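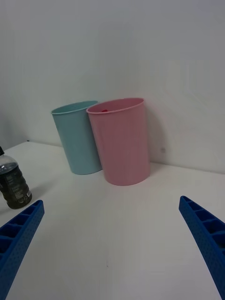
Two cups, one bottle and the blue fingers.

So I was the one who had to tell Brigitta Rainer what we were buying, and I still had no idea. January was almost over, the money went away at the end of it, and I had 30 tabs open.

"Pant or Ruston," she said over the phone. "Pick one. It's an arm, Yhon, you're not getting married."

Easy for her to say! The Pant was cheap and came with one set of fingers. The Ruston cost the earth, but you got a service plan and a man named Lutz Rothe who called you back (he called me back four times, twice before I'd called him). And then there were the fingers themselves, the blue ones, 339 a pair, which I had down in my spreadsheet as "consumables" because I figured Brigitta would never open that row.

She opened that row.

"How many pairs do you go through?"

"Seven a year," I said. I made it up on the spot – I'm a terrible liar, but I'm quick.

Remigiusz was across the room with his feet on the radiator, pretending to read the Gemov catalog. He held up two fingers, then three, then shrugged at me.

"Write seven," Brigitta said. "And put in a spare cable. You people always forget the cable."

I wrote it down. Then I sat and looked at the pink cup and the teal one next to it, standing back there by the wall, and thought about my first boss at Flostano, old Rigoberto Espinoza, who bought a whole machine once without asking what it ate for air. We ran a hose through his office window for a year. He wore a scarf at his desk.

"Yhon? Are you still there?"

"Ruston," I said.

I could hear her typing. Across the room Remigiusz put the catalog down and went to look for his coat.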